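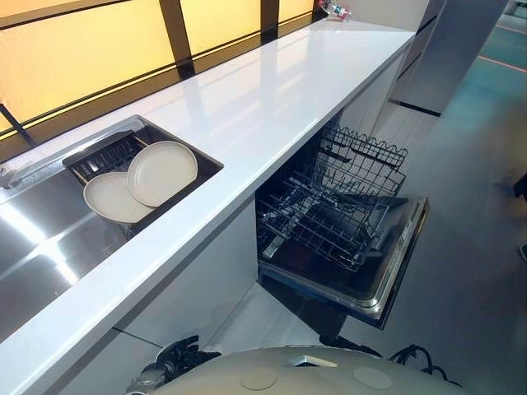 Dishes and a Robot: What I Do Differently After the Flood

I run the kitchen side of a small test apartment in Vevutthorpe, where a two-armed robot loads and unloads the dishwasher all day long. I'm the one who mops. In August we had a leak that put water under the cabinets and very nearly into the robot's base, and I've been asked so many times what we changed that I'm writing it all down. Most of it applies to anybody with a dishwasher, even if the only arms in the kitchen are your own!

What happened first. The robot had put a plate in the lower rack a little too far forward, leaning out past the prongs. Then it pushed the rack in, felt resistance, and pushed harder. The rack hopped off its wheels on one side, the door closed most of the way, and the latch caught just enough for the machine to think it was shut. It filled. The bottom corner of the door wept for the whole wash, and I came back from lunch to a puddle creeping toward the charging plug. I hit the stop button, switched off the power at the breaker and only then went for towels. Please do it in that order. Wet floor plus anything with a battery in it is no place to be heroic.

Check the rack wheels by hand. Pull the lower rack all the way out and push it back with one finger. If one finger won't do it, something is sticking out or a wheel has jumped. A robot doesn't get annoyed the way you do, it just leans, so we turned its pushing force way down. Now it stops and beeps and I come over grumbling.

Spin the spray arm before every load. Give it a flick with your hand and see that it goes all the way around without knocking on anything. Ours had a nick in the tip from a fork handle, and I'm fairly sure (can't prove it) that it was throwing water straight at the door seam.

Wipe the door seal. I use a damp cloth with a drop of dish soap, then a dry one, and I get right down into the bottom corners where the gunk sits. No bleach on rubber. I found a grain of rice in there that had gone hard as a pebble.

Keep the open door clear. The folded-down door is the best shin-catcher in any kitchen, and for a robot it's worse, as its cables hang low and can snag on the corner when it backs away. Kosmas Papadakis, who does our wiring, tied ours up with hook-and-loop straps and left enough slack for the elbows to bend. Don't use zip ties pulled tight – he had to cut off 2 that had already bitten into the jacket.

Stage your plates somewhere boring. Stand them upright in a rack by the sink, all facing the same way, with a finger's width between them. When two lean together the gripper tends to take both and drop one. I lose fewer that way too, come to think of it.

Glossy counters fool cameras. Streaks of light on a polished top or a steel sink can look like an edge, and we've had the robot set a cup down on a reflection. Turn off the brightest overhead light if you can, and dry the counter first.

Put a leak alarm on the floor. Ours is a cheap little puck from Vurnier and it sits just under the kick plate. Test it with a wet fingertip once a month. We'd done 3,292 loads before the flood without one, which I'm not proud of.

The cabinet base took a week to dry with a fan on it, and the repair came to $330, mostly for a new door seal and somebody's time. The robot was fine. I still check under there with a flashlight before I go home.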